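Inicio > Convocatorias > Talleres de robótica > Manipulación de prendas

Última actualización: julio

Convocatoria de participantes: taller de manipulación robótica de textiles

La Escuela Técnica Laxdal abre el plazo de inscripción para el taller Skeveck, dirigido a estudiantes de los dos últimos cursos. El grupo se compone de 15 plazas y trabaja con pinzas de dos dedos sobre prendas de tejido flexible.

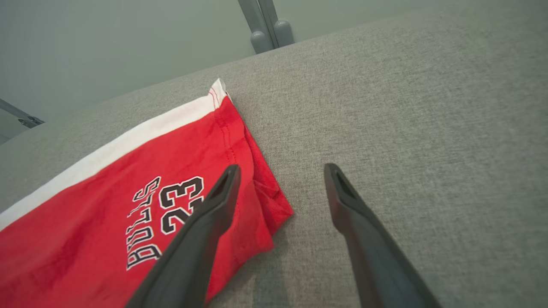

¿Se exige experiencia previa en programación? Bastan nociones elementales de Python; la formación específica se imparte en las 9 primeras sesiones.

El alumnado admitido se distribuirá en parejas y llevará un cuaderno de prácticas en el que anotará cada intento, incluidos los fallidos. El archivo del taller reúne 1.174 intentos de ediciones anteriores, disponibles para consulta.

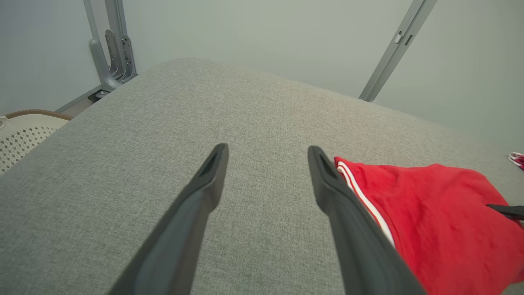

Loïc Lebrun escribe en la memoria de la última edición que dedicó más horas a decidir por dónde coger la tela que a programar el movimiento, y recomienda practicar antes el doblado a mano.

El programa comprende agarre de bordes, coordinación de dos brazos y doblado de camisetas.
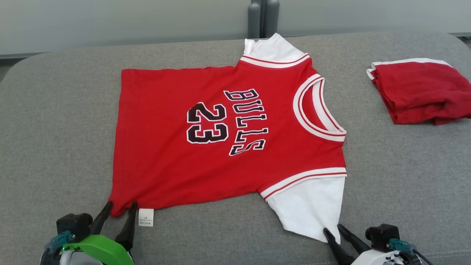

Práctica de doblado con dos pinzas: camiseta extendida.

La evaluación final consistirá en un ejercicio de doblado a dos brazos ante el profesorado. Cada pareja deberá sujetar el bajo de la prenda por ambos extremos
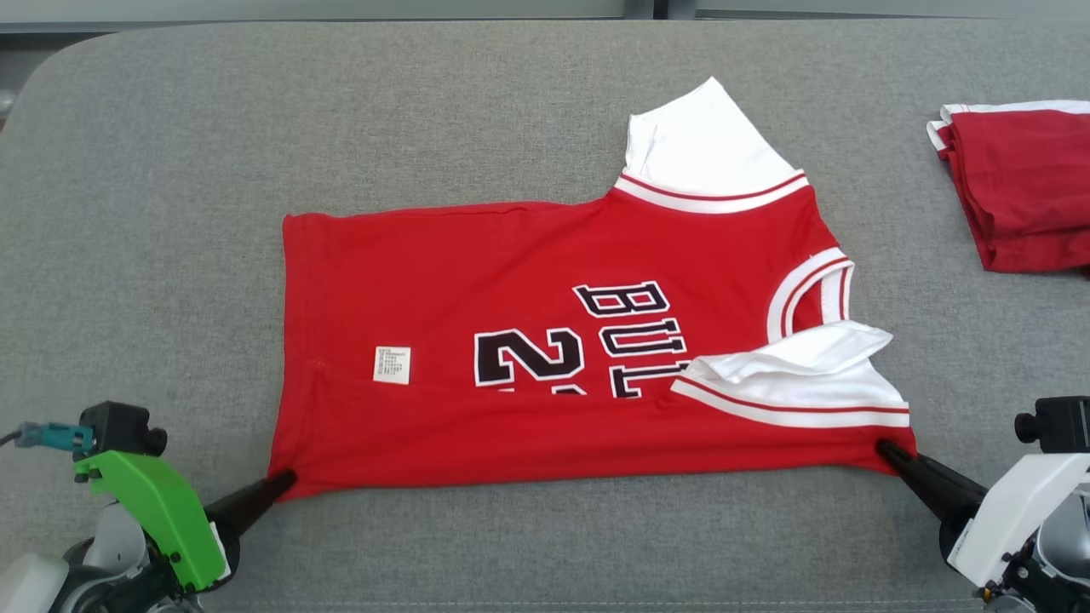
y completar el doblez sin intervención manual. Se valorarán también el cuaderno y la exposición oral.

Las solicitudes se presentarán en la secretaría del centro, antes de las 14:00 del último día lectivo del mes, con el expediente académico y una carta de motivación de una página.

Contacto: Secretaría de la Escuela Técnica Laxdal | Volver arriba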